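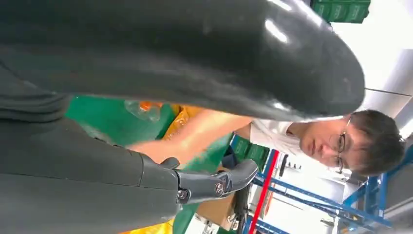 ## Can they do chores yet? (shop floor or kitchen, I'll take either)

**bbevan** wrote, 6th January:

My sister wants a robot that clears the table. I pack bottles for a living and I'd settle for one that does my job for 17 minutes while I eat a sandwich! So are we there or not?

**strebel_a** wrote:

Not even close. Picking up a bottle that's lying on its side is still a big deal for a hand with fingers. My nephew could do it at two. I'd want to see 1000 bottles packed in a row with no person near the table before I called it work.
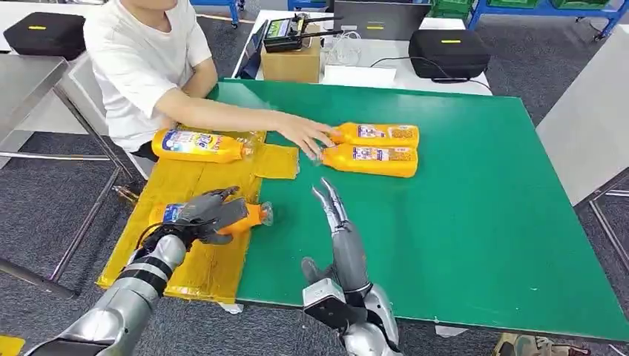
And that's bottles, which are stiff and hold their shape. Give it a wet dish towel or a bag of onions and get back to me.

**Lizeth R.** wrote:

Disagree, Alois. We've had a plain two-finger picker at the Dranddale plant since September and it does some 3000 picks a shift. It's ugly and slow and I love it. I don't need it to fold towels.

**strebel_a** wrote:

Sure, with every part showing up in the same spot. Bolt down my kitchen and I'll agree with you.

**hermanoei** wrote:

You're both kind of right? Shop floor yes, if the job stays put. House no, my counter looks different every single morning (three kids). I'd pay good money for just the dishwasher part though.

**bbevan** wrote:

OK so my sister keeps clearing her own table. Lizeth, does yours stop when somebody reaches in? Our safety guy is going to ask me that first.

**Lizeth R.** wrote:

Ours does, there's a light curtain. I'll dig out the model number tonight and message you.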